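Round tables and blocks, August 12, 2025

The Kandach play corner reopens this month with round wooden tables in place of the long benches. Bratomach supplied them, and the order came to 1,828, inside the 2,000 we had set aside. The Lonance shelves stay where they are.

Block sets can be borrowed for up to 5 days. Please return them to the Tichý room with the lid on, and wipe down the table you used.

Round wooden table, light blue cubes in the second and third pictures.
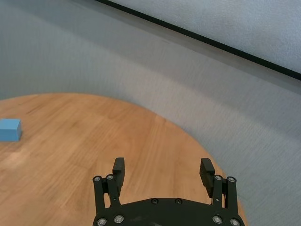
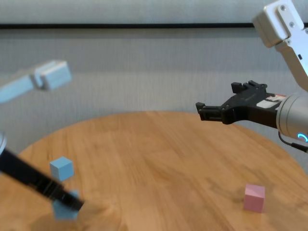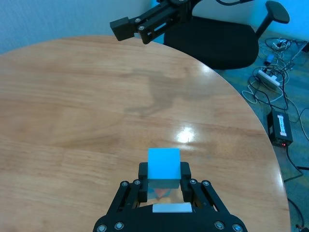 Stacking mornings start again later in August. There are 40 places, and sign-up is at the front desk. Children under five need an adult with them at the table. Sets with missing blocks can be handed in at the desk as well.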